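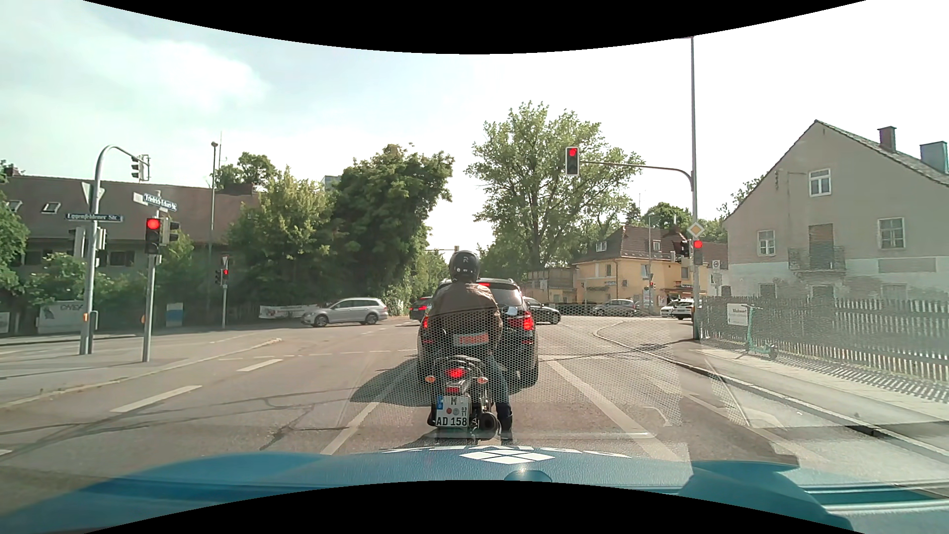 Fig. 4.1 Waiting at a red light behind a motorcyclist, with the rider's right foot on the road

Chapter 4
Sharing the road with motorcycles

A motorcycle takes up far less of a lane than a car, but it needs the same room. This chapter deals with two situations: queuing at signals and following on an open street.

When you stop behind a rider, leave a gap that lets you see the rear tyre meet the road. Look at the tail light and the indicators - a rider may still be signalling after the turn has been made. 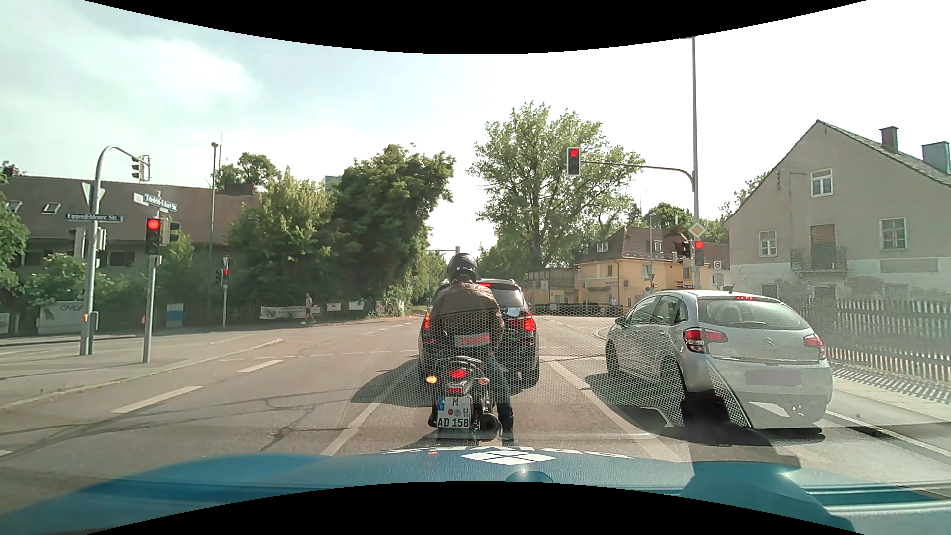

Do not creep forward while the light is red. A rider may need to shift the machine's weight from one leg to the other, and should not have to watch a bumper while doing so. When the queue moves, let the motorcycle settle before you pick up speed.

On a residential street, hang back further. Parked cars can push a rider towards the centre line with little warning.
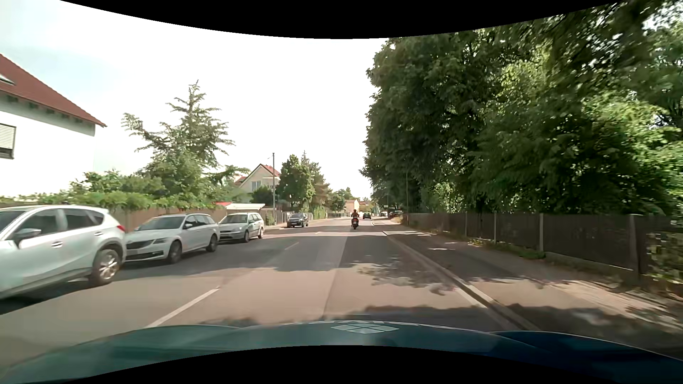

Fig. 4.2 Following a rider along a street with vehicles standing on the left

Related chapters
Reading priority signs, p. 238
Parked vehicles and open doors, p. 378
Answers to exercises, p. 686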